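Search this site Go
Home Projects People Reports Contact

Saturday Cooking Club at Flurbridge — what the kids eat and what we found out
Final project report, Community Nutrition
Madalena Frade, Juwita Goh, Jawad Mengal

Why we picked this

Flurbridge has one grocery store, the Tjoa market, and a bus that goes out to the bigger ones. Our adviser Yanti Tarigan wanted us to look at school lunches but two other groups had that already. So — packed lunches and after school snacks. What goes in the bag, who packs it, what comes home again. We wanted to know if a short cooking class changes any of it.

Short answer: a little. Mostly with snacks, not lunch.

Background

The class was already running before we came in. Saodah Jugah started it in December in the kitchen of the Tarkau hall, one burner and a toaster oven. Ages nine to twelve. Each session is one recipe, then everyone eats, then dishes. Recipes are cheap and mostly one pot. Lentil soup, egg fried rice, bean wraps, a cabbage thing with noodles that went over much better than we thought.

We did not design the class, only the survey and the lunch diaries. Should have said this more clearly in the proposal.
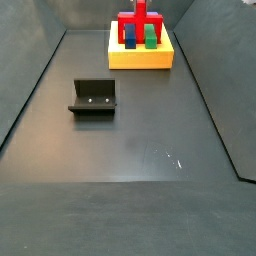 Methods. Each family got a paper diary for 4 weeks. Kids filled in the front, a parent filled in the back. Front side was food packed, food eaten, food traded. Back side was time spent and what it cost if they knew. Most did not know. We dropped the cost question from the analysis, too many blanks.

Juwita typed everything in. 424 usable diary pages. We threw out pages where the handwriting on both sides was the same, maybe too strict but we agreed on it before looking.

Snack foods were coded in five groups: fruit, bread and crackers, dairy, sweets, leftovers. Chips went in with crackers. We argued over this one. If you split them out the numbers move some, see limitations.

Also short interviews at pickup time. Ten minutes, notes only, no recording.

Results

Lunch bags hardly changed. Sandwich, fruit, something sweet, week one and week four. Parents said mornings are rushed and the kids will eat what they know. One mother told Jawad she has packed the same lunch since kindergarten and she is not going to stop now.

Snacks did move. By the last week more kids wrote down something they had made themselves, usually eggs or a wrap. Leftovers as a snack went up too. Sweets stayed flat.

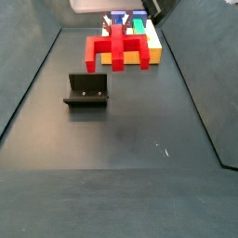 The traded food column was the surprise. We put it in late and almost left it out. Fruit gets traded away, crackers get traded for, and nobody will take a boiled egg. A kid who packs an orange is often not the kid eating it, so the "food packed" column by itself is misleading. Any later study should ask both.

Budget

We got a small grant of 3000 through the Drunimano student fund. Most of it went to groceries for the class, then printing, then bus fare for us. Knives were the one big purchase, kid size with a rounded tip. Saodah had been using butter knives and carrots were taking forever.

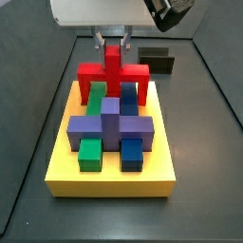
Page last changed: September 13, 2021

Limitations

Small group, all from one town, all signed up for a cooking class so they like food already. No comparison group. We asked the art class families but only a few said yes and their diaries came back half empty.

Self report is self report. Some kids wrote what they thought we wanted, week one has a suspicous amount of broccoli.

Chips — with chips as their own group, the bread and crackers line goes down and there is not much change across the weeks. Does not affect the leftovers finding.

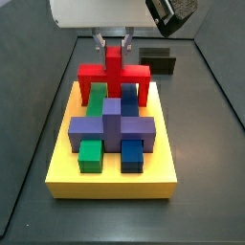 What we would do different

Start with the interviews. The pickup talks gave us better questions than the ones we printed, and by then the diaries were already out. Shorter diary too, two weeks is plenty, the pages from week three on get thin and the spelling gets worse (ours included).

Have a recipe that needs no stove. A few kids are not allowed to use one when they are home alone and they told us the class recipes were no use to them on weekdays. Saodah has since added a chickpea salad and a cold noodle one.

Sessions run 60 minutes and thats tight with dishes. Madalena thinks the dishes should count as class time and the recipe should shrink to fit, Jawad would cut the intro talk. Not settled.

Blank diary pages and the coding sheet are in the appendix folder. Ask Juwita for the recipe cards, she has the only clean set.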